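Utilizamos cookies propias y de terceros para recordar sus preferencias y medir las visitas. Si continúa navegando, entendemos que acepta su uso. Aceptar | Configurar | Política de cookies

Preguntas frecuentes sobre panecillos al vapor y vaporeras eléctricas

En Flendora vendemos harinas, levaduras y menaje para cocinar al vapor. En esta página hemos reunido las consultas que más nos llegan a la tienda y por correo sobre los panecillos blancos al vapor (bao, mantou, baozi; según la región y el relleno cambia el nombre) y sobre el uso de vaporeras eléctricas de una sola cesta. Si su duda es sobre un pedido, vaya a la sección de envíos.

SOBRE LA MASA

¿Qué harina necesito?

Una harina de trigo floja, con poca proteína. La de repostería que se encuentra en cualquier supermercado sirve. Con harina de fuerza el panecillo también sube, pero la miga queda más correosa y la superficie sale menos lisa. Si solo tiene harina de fuerza en casa, sustituya una parte por almidón de maíz o de trigo.

¿Por qué me quedan amarillentos?

La harina de trigo sin blanquear tiene un tono crema y el vapor no lo quita. Los panecillos muy blancos de algunos restaurantes se hacen con harina blanqueada. Un tono crema claro es normal. Si aparecen manchas amarillas intensas en puntos sueltos, lo habitual es que el bicarbonato o el impulsor no se hayan disuelto bien. Tamice siempre el impulsor con la harina.

¿Levadura o impulsor químico?

Levadura para el sabor y la estructura, y una pizca de impulsor si quiere una miga más abierta. Solo con levadura se pueden hacer perfectamente. Nuestro preparado Tian lleva las dos cosas mezcladas, así que no hay que añadir nada más que agua, azúcar y un poco de aceite.

¿Cuánto tiene que fermentar la masa?

Depende de la temperatura de la cocina. En verano puede estar lista en menos de una hora; en febrero, con la cocina fría, tarda bastante más. No se guíe solo por el reloj. Los panecillos ya formados están listos cuando pesan menos en la mano de lo que parece por su tamaño y la marca del dedo vuelve despacio.

¿Puedo dejar la masa en la nevera toda la noche?

Sí. Tápela bien y reduzca la levadura a la mitad. Al día siguiente sáquela, desgasifíquela con el rodillo y forme los panecillos. Amase un par de minutos más que de costumbre, hasta que al cortar la masa no se vean burbujas grandes.

¿Cómo se hacen los pliegues de arriba?

Se estira un disco con el borde más fino que el centro, se pone el relleno y se va pellizcando el borde con el pulgar y el índice mientras se gira la pieza. Al principio salen pocos pliegues y desiguales. Con la fermentación se suavizan, y si la masa está muy blanda pueden casi desaparecer. Para que se mantengan marcados, use un poco menos de agua.

¿Qué peso debe tener cada pieza?

Nosotros cortamos la masa en porciones de 42 gramos para panecillos medianos. Para piezas más grandes, con relleno abundante, 69 gramos. Pese las porciones; si unas son mayores que otras, no estarán listas al mismo tiempo.

SOBRE LA VAPORERA

¿Cuántos panecillos caben en una cesta?

En una cesta redonda doméstica de una sola altura recomendamos 4 piezas medianas, colocadas en rombo: una atrás, una a cada lado y una delante. Crecen durante la cocción, así que deje un hueco entre ellas al ponerlas. Que al final casi se toquen no es un problema. Si llegan a pegarse, la piel se rompe al separarlas. 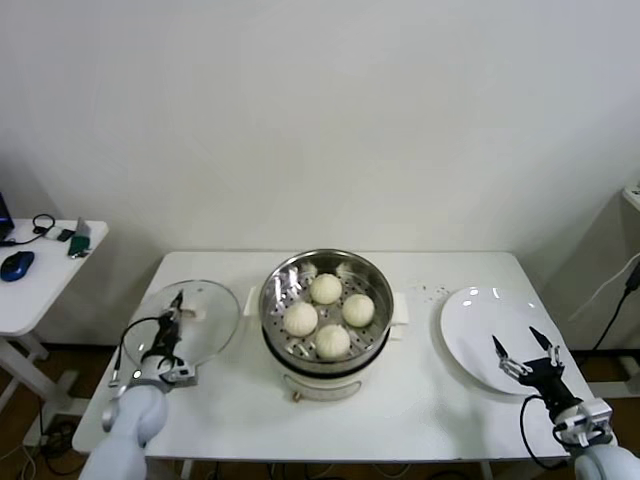

Si necesita hacer más, cueza por tandas y guarde las piezas crudas que esperan en la nevera, tapadas, para que no sigan subiendo. No recomendamos apilar dos capas dentro de la misma cesta ni siquiera con papel entre ellas. El vapor no llega bien a la capa de arriba y la de abajo se aplasta.

¿Hay que poner papel debajo?

En las cestas de acero con fondo perforado la masa puede agarrarse. Tiene tres opciones: cuadraditos de papel vegetal debajo de cada pieza, una hoja de col, o una capa muy fina de aceite en el fondo. Con el aceite los agujeros quedan libres y el vapor pasa mejor, aunque la base del panecillo sale algo más brillante. Si usa papel, córtelo apenas un poco mayor que la pieza. Una hoja entera que tape todos los agujeros bloquea el vapor.

¿Cuánta agua pongo en el depósito?

La que indique la marca del aparato. Si el suyo no tiene marca, el nivel debe quedar claramente por debajo del fondo de la cesta. Cuando el agua hierve fuerte y toca el fondo, la base de los panecillos queda empapada.

¿Agua fría o hirviendo?

Las dos formas funcionan. Empezar con agua fría da un último empujón a la fermentación y es más seguro si la masa está algo corta. Si los panecillos ya están en su punto, métalos con el agua hirviendo.

¿Cuánto tiempo de cocción?

Para piezas de 42 gramos sin relleno, diez minutos desde que sale vapor de forma continua. Con relleno de carne cruda, quince. Las de 69 gramos necesitan tres minutos más en ambos casos. En caso de duda con un relleno de carne, abra uno y compruebe el centro antes de servir los demás.

¿Es mejor la tapa de cristal o la de bambú?

La de bambú absorbe la humedad y no gotea. La de cristal permite vigilar sin levantarla, pero condensa agua por dentro. Puede envolverla en un paño fino de cocina anudado por encima del pomo, siempre que ninguna punta cuelgue cerca de la base eléctrica. Una tapa abombada gotea menos sobre el centro que una plana.

¿Cómo levanto la tapa sin que gotee?

Cójala por el pomo, levántela solo un poco y desplácela hacia un lado, inclinándola cuando ya esté fuera de la cesta. Si la inclina encima, toda el agua cae sobre la masa y deja marcas translúcidas que ya no se van. Abra por el lado contrario a usted. El vapor sale de golpe y quema.

¿Por qué se hunden los panecillos al destapar?

Por el cambio brusco de temperatura o por exceso de fermentación. Apague el aparato y espere cinco minutos con la tapa entreabierta. Si aun así se arrugan, la próxima vez acorte la segunda fermentación. También influye un amasado insuficiente.

¿Puedo mover el aparato con agua caliente dentro?

No. Las asas laterales de la base están pensadas para trasladarlo vacío o con agua fría. Desenchúfelo y espere a que se enfríe. Retire primero la cesta y luego vacíe el agua.

SOBRE EL SERVICIO Y LA CONSERVACIÓN

¿Cómo los saco de la cesta sin romperlos?

Con pinzas de punta ancha y poca presión, o con los dedos mojados en agua fría si tiene costumbre. Levante desde la base, nunca desde los pliegues. Tenga el plato preparado al lado de la vaporera, a un palmo, para que el recorrido sea corto.

¿Qué plato es mejor?

Uno llano y grande, en el que las piezas no se toquen. La loza muy lisa hace que la base sude y se pegue; deje el papel puesto hasta el momento de comer o ponga una rejilla encima del plato durante un par de minutos. Nuestro plato Cloreter blanco se vende solo y en juego con rejilla.

¿Se pueden congelar?

Sí, ya cocidos. Déjelos enfriar del todo, congélelos separados en una bandeja y páselos después a una bolsa. Del congelador van directamente a la vaporera, ocho minutos las piezas medianas. Congelados en crudo pierden volumen.

¿Y recalentarlos en el microondas?

Es posible si los envuelve en papel de cocina húmedo y los calienta en tiempos muy cortos. Hay que comerlos enseguida porque se endurecen al enfriarse. El vapor da mejor resultado.

SOBRE LA LIMPIEZA

¿Cómo limpio la cesta de acero?

Con agua templada, jabón y una esponja suave. Si ha quedado masa seca en los agujeros, déjela en remojo media hora y pase un cepillo de cerdas de nailon por la parte de abajo. No use estropajo metálico en la pared interior pulida, se raya con facilidad.

¿Qué hago con la cal de la base?

Una mezcla a partes iguales de agua y vinagre blanco, media hora en frío, y aclarar dos veces. En zonas de agua dura conviene hacerlo cada pocas semanas. No sumerja nunca la base.

¿Cómo recojo las migas y el sésamo tostado de la mesa?

En seco, con un cepillo de mesa o la mano, antes de pasar el paño. En una mesa blanca las migas oscuras se ven mucho y, si se humedecen, se extienden.

SOBRE LOS PEDIDOS

¿Qué incluye el juego Droltatow?

Papel vegetal cortado en redondo (135 unidades), un cepillo para cestas y unas pinzas. No incluye vaporera. El papel se vende también por separado.

¿Puedo devolver un paquete de harina abierto?

No, por razones de higiene. El menaje sí se admite, sin usar y en su caja. Escríbanos desde el formulario de contacto e indique el número de pedido.

¿Tienen tienda física?

Sí, abierta de nueve de la mañana a dos de la tarde. Los pedidos por internet se pueden recoger allí sin gastos de envío a partir de las once.

Artículos relacionados
Masa de bao paso a paso con el preparado Tian
Rellenos sin carne: setas, col y judía roja
Cesta de acero o cesta de bambú: diferencias de uso
Cómo quitar la cal de hervidores y vaporeras
Verduras al vapor: tabla de tiempos
Plato Cloreter con rejilla, vuelve a estar disponible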